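**01.11.2001**

Allerheiligen, also frei. Bis neun geschlafen, dann Kaffee, dann doch zum Inventar, weil es sonst bis Dezember liegen bleibt. Pieter Nkuna hatte am Montag wieder gefragt, wann die Liste kommt. Ich habe gesagt, am Wochenende. Er hat nichts dazu gesagt.

Angefangen mit den Regalen links. Candar hat uns im Sommer 38 Teile überlassen, davon habe ich bis Mittag nur 30 gefunden. Zwei waren falsch einsortiert, unter Jelia, wo eigentlich nur Küchensachen hingehören. Drei weitere lagen im Karton mit den Kabeln. Der Rest fehlt weiter. Ich habe die Zeilen auf der Liste mit Bleistift angestrichen und lasse sie so stehen.

Mittags Brot und die Suppe von gestern. Es hat geregnet, die Heizung im hinteren Raum geht immer noch nicht richtig. Mit Jacke weitergearbeitet.

Nachmittags die Metallwanne. Das ist der Teil, den ich vor mir hergeschoben habe, da landet alles, was keinen Platz hat. Gartensachen neben Geschirr, dazwischen Werkzeug. Die Innenwand hinten müsste auch mal gestrichen werden, die Farbe ist an vielen Stellen ab. Die Handgabel mit dem grünen Griff kommt zu den Gartensachen - die Kiste dafür steht schon beschriftet unter dem Fenster. Die große schwarze Taschenlampe gehört zu den Lampen, Batterien muss ich noch prüfen. Der blaue Becher kommt zum Geschirr. 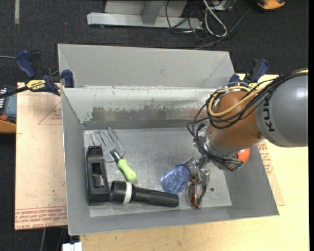

Pieter meinte am Telefon, die Gartensachen solle ich gar nicht erst in eine eigene Kiste tun, die würden im Frühjahr sowieso wieder herausgeholt, und dann stehe die Kiste leer herum. Er hätte lieber alles Längliche zusammen, egal wofür es ist. Ich halte davon wenig. Wer eine Gabel sucht, sucht sie bei den Gartensachen. Wir haben uns darauf geeinigt, dass ich es erst einmal so mache und er es sich nächste Woche ansieht.

Gegen fünf aufgehört, es war schon dunkel. Die Liste ist fast fertig, es fehlen noch die Schachteln von Akolgo und das obere Fach. Etiketten sind alle - neue besorgen, die breiten.

Abends Wäsche, eine Stunde gelesen.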